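Konow Bench Kit: Frequently Asked Questions

What is included in the kit?

Two arms, two grippers with wrist cameras, the base plates and bolts, one controller, one power supply per arm and the Levchenko software license for a single workstation. The table is not included. Neither is the workstation.

What table do I need?

Any rigid top at least 30 mm thick that does not flex when leaned on. Both bases mount along the same edge, one near each corner. Folding tables and tops on casters are not supported. If you are unsure, send the support desk the make of the table and its leg spacing before drilling.

How long does installation take?

Allow a full working day for two people. Bolting down the bases is quick. Most of the time goes to cable routing and to the calibration run, which takes 65 minutes and has to be repeated if either base is moved.

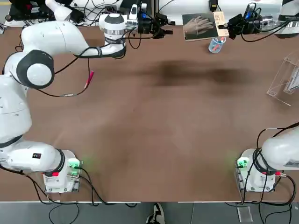
Cable slack is the most common cause of faults in the first month. Leave enough for the wrist to turn through its full range, then move each arm by hand to its limits with the power off and check that nothing pulls tight or catches on a joint. Connectors that are not in use should be capped.

What does the status light on the base mean?

Green: the arm is powered and has reported no fault. Amber: the arm is waiting for the controller. Red: a fault has been logged and the arm will not move until it is cleared in the software. A green light does not mean the area is safe to reach into.

Can the kit handle pens, cards and other small items?

Yes, within the limits of the standard fingers. Clear plastic and glossy print can confuse the wrist cameras under direct light. Matte items give fewer failed grasps. The optional Dultia fingertips are softer and are recommended for anything thinner than a pencil.

Can I run only one arm?

Yes. Disable the other one in the setup menu. Do not simply unplug it, or the controller will report a fault at every start.

Which power supply is required?

A grounded outlet for each arm. Specify 220 V or 110 V when ordering; the supplies are not switchable.

What is the return period?

14 days from delivery, in the original Pliltwood crates. Drilled base plates are accepted. Cut cables are not.

Who do I contact about a quote for more than one kit?

Kamonchanok Mahawong, Sales Engineering, through the contact form. Please state the number of workstations and the voltage.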